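Plulent sent me a free trial of its decluttering course in June. Sixteen short lessons, a printable planner and a weekly email asking how light I felt. I did all of it, in order, and I would like to say a few words against the whole idea.

I don't mean against tidying. I tidy. What I object to is the claim, made by every course and app in this line of business, that a drawer full of odds and ends is a sign of something wrong with the person who owns the drawer. Lesson 2 put it plainly: "Your clutter is a decision you haven't made." I have read that sentence many times and I still can't see why it should be true. Some of my clutter is a decision I made perfectly well, years ago, which was to keep the thing.

## Who gains from an empty shelf

Start with the money. Plulent costs 61 pounds a year once the trial runs out. Skustix, its main rival, is cheaper but wants to sell you the boxes as well. Both tell you to own less, and both would like you to buy something first. I asked Skustix how many of its customers had fewer belongings after a year. The answer was that 1000 members had been surveyed and that most "felt more in control". That is a different question, and I suspect they know it.

Then there is the rule about use. If you haven't touched an object in a year, out it goes. The rule sounds sensible until you try it on a fire blanket, a passport or a good black suit. Lesson 9 deals with these by calling them "exceptions", and from then on the exceptions pile up until the rule covers little more than old magazines, which I was going to throw out anyway.

Worn things get the hardest treatment of all. A scratch or a bit of flaking paint is taken as proof that an object has had its day. Yet a knocked-about container holds what you put in it as well as a smart one does, and you needn't worry about marking it.
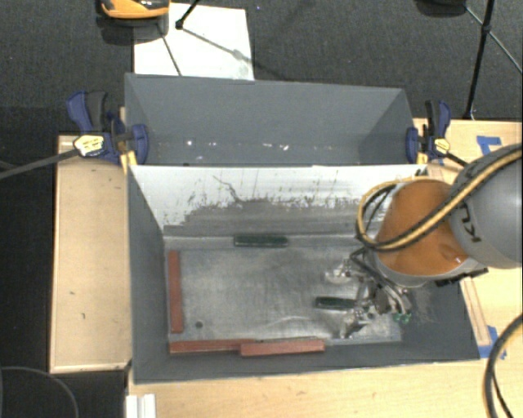
## The neighbour's shed

Thiện Lã, who lives two doors down from me, went through the same course and got on with it far better. He cleared his shed in a weekend. He was pleased, and the shed did look good — I went round to admire it. By the end of the month he had borrowed my long ladder, my spare hosepipe and a tin of wood filler, all of which he used to own.

I lend them gladly. But I notice that the tidy life often rests on an untidy one nearby. Somebody has to keep the ladder. If the whole street took the course we would all be down at Zepeda on a Saturday morning, buying back what we gave away, and probably in a worse make.

The answer to this is usually that one can hire things. Perhaps, in a city. The hire shop nearest to me shut before the pandemic and is now a branch of Prilar, where they sell scented candles.

## What I would keep

I accept that some people are made unhappy by their belongings, and that for them a firm push may be a kindness. Anyone who can't get to the bed or the cooker needs real help, from a person, and I doubt that a weekly email is it.

The rest of us are being sold a worry. My trial has ended, and the last message asked me to name one item I had let go of and what it had taught me. I gave away a fondue set. My sister has it now, and she says there is a fork missing.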